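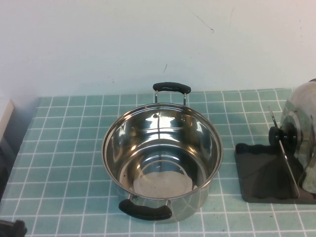 不锈钢锅,浅青色瓷砖台面

首页 音乐 现场 小说 投稿 登录

失声

分享 140 评论 52

Gruta厂牌的声明是半夜发出来的,八行字,错了一个标点。声明说,说唱歌手Yagi因声带严重受损,即日起停止一切演出,新专辑无限期推迟,恳请各界尊重艺人隐私。

Şükran Aksoy把这八行字读了两遍,然后去给自己倒水。她在娱乐版写了很多年,见过太多"恳请尊重隐私"。凡是真想要隐私的人,一般不会在半夜群发邮件,还附上一张高清宣传照。

主编的消息跟着就到了:"写一条,快。"

"谁证实的?"她问。

"厂牌自己说的。"

"厂牌去年还说他要跟交响乐团巡演呢。"

主编没有回。对话框上面"正在输入"闪了一阵,停了,又闪,最后发过来一个句号。她明白这个句号的意思,坐下来写了一条短的,每一句前面都挂着"据厂牌称"。编辑嫌啰嗦,删掉了两处。第二天早上她看见成稿,标题成了《Yagi永别舞台》。

她给编辑打电话,问"永别"两个字是从哪儿来的。编辑说,无限期嘛。

"无限期是他们不想说期限。"

"那读者不都这么理解。"

电话那头有人在叫编辑的名字,他就挂了。

到中午,歌迷已经开始在Skelier门口放蜡烛。Skelier是Yagi出道时唱过的地下酒吧,招牌掉了一个字母,一直没人补。老板倒是机灵,把Yagi早年的一张海报从仓库里翻出来,装了框,挂在收银台后面。Şükran去的时候,他正站在凳子上调角度。

"人还活着。"她说。

"我知道啊。"老板从凳子上下来,"可大家难过嘛。喝点什么?"

她要了杯最便宜的。价目表是新印的,多出一款叫"失声"的鸡尾酒。她没点,看了看配料,里面有姜。

吧台边坐着两个女孩,一个在哭,另一个在给哭的那个录视频。录的那个说,你再往左边一点,后面有人走来走去。哭的那个就往左边挪了一点,接着哭。Şükran不觉得她是装的。她年轻时也为一个贝斯手哭过,哭完才发现自己连那人哪首歌都唱不全。

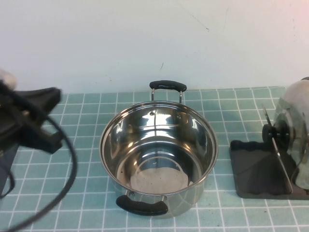
瓷砖台面,锅后面是白墙

她先找医生。声明里提到"主治专家团队",没有名字。城里能给歌手看嗓子的诊所没有几家,她一家一家打过去,得到的答复都一样:无可奉告。其中一家的前台大概是新来的,说完无可奉告,又加了一句:"他今年没来过我们这儿呀。"随后啪的一声,电话断了。

这句话不能登。她把它抄在本子上,旁边画了个圈。

接着是经纪人。经纪人接电话的速度快得可疑,声音也厚实,像刚睡了个好觉。

"他现在一个字都说不了,"经纪人说,"跟我们交流全靠写纸条。"

"能给我看一张纸条吗?"

"这是隐私。"

"那纸条上写什么?"

"他让我转告歌迷,他爱他们。"

"他写了'爱'?"

经纪人停了一下。"意思是这个意思。"

Şükran听过Yagi的全部唱片。三张,加上早期那张只印了一千多份的迷你专辑。她手里那份的编号是1292,是她自己花钱买的,买的时候还要跟摊主讲价。在所有这些歌里,Yagi一次也没有说过爱谁。他骂房东,骂前队友,骂下雨,有一首整首都在骂一台自动售货机。要他躺在病床上忽然温柔起来,也许有可能,她想,生病的人什么都可能。但她不太信。

她把疑问写进第二篇稿子,写得很克制,只列了声明里没有回答的地方:谁诊断的,什么时候诊断的,为什么厂牌的预售页面还开着。稿子压了两天没发。主编说,现在发,我们要被骂死。她说,那等什么时候发不会被骂?主编说,等他唱歌的时候。

这话倒是公平,她后来承认。

评论区里早就没有人怀疑了。有人整理出Yagi最后一场演出的录音,逐句分析哪一句已经"带血"。有个自称学过声乐的人写了很长一篇,指出第二首歌的尾音有明显的撕裂感。Şükran当时就在现场,第二首歌的尾音是音箱出了故障,技术人员猫着腰跑上去踢了一脚才好的。她登录自己的账号,写了一句"那是音箱"。有人回她:你有没有心。

她关了电脑,去阳台收衣服。衣服还没干透,她又挂回去了。
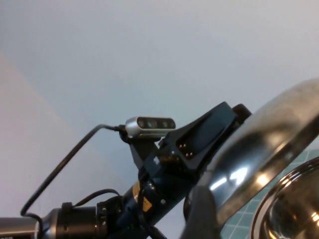 哈德洛(Hudlow),12月

停演之后,她再听到Yagi的声音,是在哈德洛的一间面包店里。

她是来看姐姐的。哈德洛是个小地方,冬天四点多天就暗了,车站出来只有一条街开着灯。姐姐让她顺路带一条黑面包。她排在队尾,前面那个人戴着毛线帽,正在跟店员争一张找零的纸币是不是缺了角。

"缺了角银行不收的,"那人说,"你给我换一张。"

声音有点沙,中气很足,吐字咬得死死的,每句话的末尾往下一砸。她在唱片里听过这个砸法,听了好多年。

店员换了一张给他。他对着灯照了照,才塞进口袋。转身的时候他看见了Şükran,也看见她在看他。

"你认错人了。"他说。

"我什么都没说。"

"你那个表情。"

他们站到门外。他买了两个肉桂卷,没有分给她的意思。她没有拿出录音笔,也没有拿手机,两只手都插在大衣口袋里,因为冷。

"嗓子好了?"

"本来就没事。"他咬了一口,"合同有事。我不唱,他们告我。我唱不了,保险赔他们。你自己想。"

"所以是厂牌的主意?"

他嚼着,没有答。糖霜掉在围巾上,他低头去掸。

"预售的钱退了吗?"

"什么预售?"

她看着他的脸,想分辨这一句是真不知道还是装的。路灯不够亮。她这些年练出来的本事,在那张鼓着腮帮子的脸上一点用也没有。也许经纪人瞒着他,也许他拿得比谁都多。也许合同、保险这一套,也是他排队时临时编的,他以前写歌就快。

"你写吗?"他问。

"你愿意署名说吗?"

"不愿意。"

"那我写什么,写我在面包店听见一个男人要求换零钱?"

他笑了一声,笑得也很响。一个牵狗的老太太从他们中间过去,狗停下来闻他的鞋,他就站着让它闻。

"那首自动售货机,"Şükran说,"它到底吞了你多少钱?"

"没吞。"他把纸袋揉成一团,"是我踢了它,它多掉了一瓶。歌里总不能那么写。"

他往车站的反方向走了。她看着他走到药店的灯下面,拐进去,过了一会儿没有出来。她回头推门,店员正在往下拉卷帘,黑面包卖完了,只剩白的。

姐姐问她怎么去了这么久。她说排队。姐姐看了看白面包,又看了看她,说这么小的店,能排多久的队。

最后更新:9/30/20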